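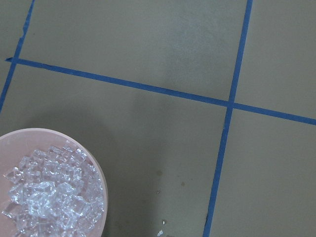 Dear members of the Prastell Counting Table list,

Further to the notice of last month, the Renitdale office has reviewed the layout for the sorting tables to be used at the June session. The layout remains a plain grid in blue masking tape, laid directly on the work surface. The small clear plastic cubes are to be kept heaped in a round bowl, such as the pale pink one, and the bowl is to stand toward a corner of the table. Groups should not substitute marker pen or string for the tape.

On Sun 10 May, Ifor Parri wrote:
> Could the office please confirm two points before we order supplies?
> First, must the cells be of equal size? Ours never are.
> Second, we have 700 cubes in the cupboard. Is one bowl per
> table enough, or should the full stock be put out?

On the first point, equal cells are not required. The strips should cross fully and be pressed flat at the crossings, and any end that has torn or folded over should be replaced before the session opens. A slight slant is acceptable.

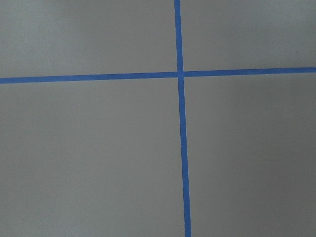
On the second point, each table is allotted 100 cubes, and the remainder should stay in storage. Mr. Parri's group has registered 4 tables and will therefore have ample stock. Requests for additional tape should be sent to Nia Morris, who will need the number of tables and the name of the person collecting. Each group may draw 2 rolls without charge.

Tape should be lifted slowly at the end of the day and any residue wiped away with a damp cloth. Scuffs already present on a surface need not be reported.

Replies may be sent to the list or to this office directly.

Tegwen Harries
Table Arrangements, Renitdale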